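Flondlow Bench Practice Project
Progress report to Brullum, second reporting period

1. Work to date

The grant pays for a written code of practice for two-armed robots working on an ordinary table with people close by. In this period we finished the draft of Part A (setting up the bench) and began Part B (soft goods). Part A now has 30 clauses. Six were rewritten after the first site trial at Dritcombe, mostly to get rid of wording that only an engineer would follow.

The clause on household objects took the longest. The draft asks for ordinary items to stay on the bench during a task, so that arm paths are checked against the kind of clutter a home or workplace would have. 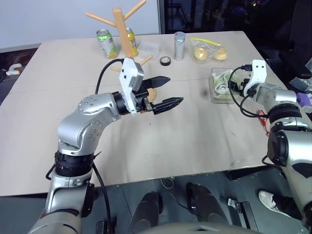 Does the code replace the site's own risk assessment?

The site assessment still comes first. Our code sits under it and covers daily practice at the bench, such as who may start a run and who must be told.

2. Standing positions

Operators at Dritcombe wanted a fixed line on the floor. We tried one and dropped it - the safe distance changes with the task, and people stopped looking at the arms once they had a line to look at. The draft now has the lead operator call the standing position aloud before each run and again after any pause longer than five minutes.
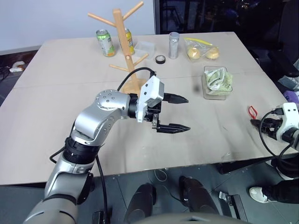 Stop buttons are dealt with in the same section. Each bench must have two, on opposite sides, tested at the start of a shift and signed for in the log. Beyene has asked that the log be kept on paper as well as on the shared drive, and we have agreed to that.

3. Soft goods

Part B covers cloth handling. A towel can catch on a finger and travel with the arm, so the draft requires a reduced speed whenever a gripper is in contact with fabric. It also bars anyone from freeing snagged cloth by hand until both arms are stopped. 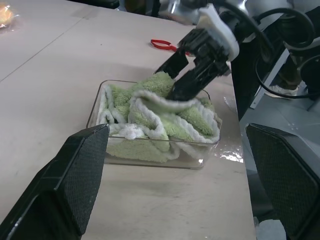
Keegan Bouchard

Speed limits for Part B are still open. Dritcombe favours a single figure for all fabrics, while Beyene would like a lower one for anything with a loose weave. We will test both and send the results to Brullum with the full draft in August.

Spending is within budget. We ask that the unspent travel money be moved to printing and operator training.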